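Cardboard box flaps spring back open after folding – how to get a flat crease?

Posted by Puspita Tjoa in Packing and Storage

I store craft supplies in small corrugated boxes, 145 mm on the long side, single wall. I bought a bundle of 35 flat and have made up most of them. The flaps will not stay down. I fold them past the score line, press them with my palm, and by the next morning they have lifted again. On several boxes the flap has also taken on a curve across its whole width, so it no longer meets the one opposite. Tape holds for a week or so and then peels at one end. I need to open these boxes often, so sealing them for good is no use to me. Is the board defective, or am I folding it wrong?

Amnuay Chaimongkol
Accepted reply

Two separate effects are involved and they need separate fixes.

The first is springback at the score. A score line is a crushed channel in the board. If the crush is shallow, the inner liner resists compression and pushes the flap back up. Fold each flap outward first, all the way until it lies against the outside wall, hold it for 5 seconds, then fold it inward. This breaks down the fibers on both sides of the hinge. If the line is faint, run a bone folder or the back of a table knife along it against a steel ruler before folding. Do not cut the liner.

The second is warp. Corrugated board curls when one liner holds more moisture than the other. The damper side expands and the board bows away from it. Boxes kept against an outside wall or on a concrete floor do this regularly. Flatten the affected boxes, stack them with the curl facing alternate ways, and put a board and some 100 newtons of load on top (a full 10-liter water container is close enough). Leave them for two days in a dry room. Store them flat until needed.

For a closure you can reopen, cut a slot in one flap and a matching tab in the other. Tape adhesive fails early on recycled liner due to loose surface fiber.

Zawadi Lukumay

Just get better boxes. The Stesero ones I use have never done this.

Santosh Sachdeva

Agree with the first reply on moisture. One addition: check the flute direction. The flutes should run vertically in the side walls, and the same sheet forms the top flaps, so on a standard box the long flaps have their flutes running away from the hinge. Curl parallel to the hinge is then resisted only by the liners. Short flaps are less affected. If yours were cut with the flutes running the other way, pressing will help for a while and the curve will come back in August or whenever your humidity goes up.

I would still do the outward fold first. It takes a minute per box.
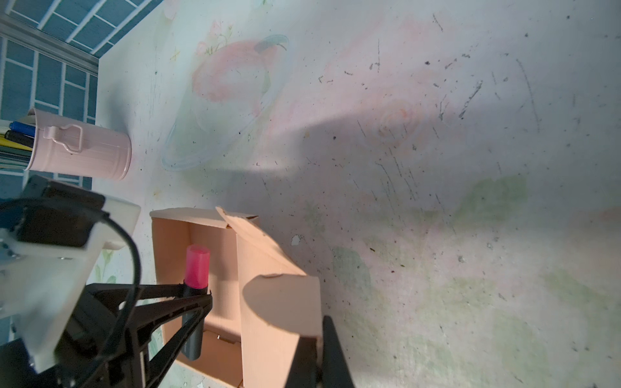
Small corrugated box with one flap standing up and curling outward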